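[소식] 손잡이형 그리퍼 두 종류를 나란히 써 보고 있습니다

안녕하세요, 조작팀입니다. 4월 호에서 예고만 해 두고 한동안 소식이 없어서 궁금해하신 분들이 계셨을 텐데요, 그사이 저희는 그리퍼 비교 때문에 꽤나 바쁘게 지냈습니다. 6월 15일 모임에서 짧게 말씀드린 내용을 못 오신 분들도 보실 수 있도록 조금 길게 풀어서 적어 봅니다. 차 한 잔 옆에 두고 천천히 읽어 주세요.

비교 대상은 Hurkard와 Peixoto, 이렇게 2종입니다. 둘 다 사람이 손에 쥐고 움직이면서 물건을 집는 방식이고, 카메라가 달려 있어서 집는 과정이 그대로 기록됩니다. 처음에는 실험대 위에 나무 블록만 올려놓고 시작했는데, 며칠 하다 보니 블록은 어느 쪽으로 집어도 너무 잘 집히더라고요. 점수표가 온통 만점이라 기분은 좋았지만 비교가 되질 않았습니다. 그래서 Tegan Pryor 님 제안대로 생활 공간으로 나가서, 집에 굴러다니는 잡동사니를 상자에 담는 작업으로 바꿨습니다. 과제 이름은 Gedstead라고 붙였습니다. (이름에 깊은 뜻은 없습니다. 회의 시간이 길어지면 이렇게 됩니다.)

규칙은 단순합니다. 뚜껑 없이 열린 상자 하나를 두고, 옆에 흩어 놓은 물건을 하나씩 집어 안에 내려놓습니다. 떨어뜨리면 한 번만 다시 시도할 수 있고, 상자를 밀어서 자리가 바뀌면 그 판은 실패로 칩니다. 이렇게 그리퍼마다 300회씩 돌리고 있습니다.

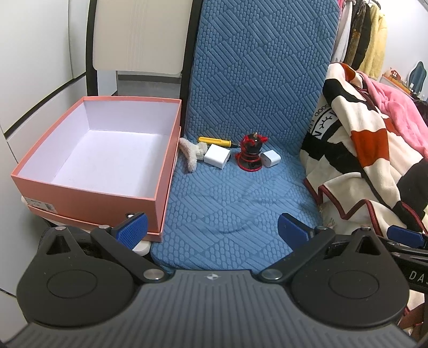
손에 익는 속도는 Hurkard가 확실히 빨랐습니다. 손가락이 벌어지는 느낌이 자연스럽고, 처음 잡아 보신 분도 7분 정도 연습이면 되겠지 했는데 그보다 일찍 본 작업에 들어가신 분이 많았어요. 특히 충전기처럼 각이 잡힌 물건은 패드가 면에 착 붙는 느낌이라 집는 사람도 마음이 편합니다. 반면 드라이버처럼 길쭉한 물건은 무게중심을 조금만 벗어나도 한쪽으로 기울어서, 손잡이 쪽을 잡을지 중간을 잡을지를 놓고 점심시간까지 토론이 이어졌습니다. 저는 손잡이파인데, 중간파의 기세가 만만치 않네요.

Peixoto는 조금 무겁습니다. 오래 들고 있으면 손목이 먼저 항의를 하는데, 대신 닫히는 힘을 미세하게 조절하기가 좋아서 인형처럼 폭신한 물건에서는 오히려 마음에 들었습니다. 봉제 인형은 세게 쥐면 집히기는 잘 집히는데 놓을 때 털이 패드에 딸려 올라오는 일이 있거든요. Peixoto로는 살짝만 물고도 옮길 수 있어서 그런 일이 줄었습니다. 숫자로 정리된 결과는 Asthorpe 쪽 분석이 끝나는 대로 보여 드릴게요.

바닥 이야기도 빼놓을 수 없습니다. 딱딱한 책상과 달리 푹신한 매트 위에서는 손가락 끝이 바닥에 닿아도 매트가 살짝 들어가 주니까 납작한 물건 밑으로 파고들기가 수월합니다. 그런데 주름이 잡힌 자리에서는 물건이 슬그머니 돌아가 버려서, 잘 집었다 싶은 순간에 각도가 틀어지곤 했습니다. 앞으로는 기록지에 바닥 종류도 꼭 적어 주세요. 저도 첫날 기록에서 빼먹어서 9회분을 다시 했습니다.

다음 호에서는 카메라 각도 이야기를 해 보려고 합니다. 렌즈를 조금만 숙여도 손가락 끝은 잘 보이는데 상자 안쪽이 안 보여서, 어디서 타협할지 아직 의견을 모으는 중입니다. 직접 쥐어 보고 싶으신 분은 손 크기와 자주 쓰는 손을 적어서 조작팀으로 메일 주세요. 왼손잡이 참가자가 아직 부족하니 왼손잡이 여러분은 더 반갑게 모시겠습니다!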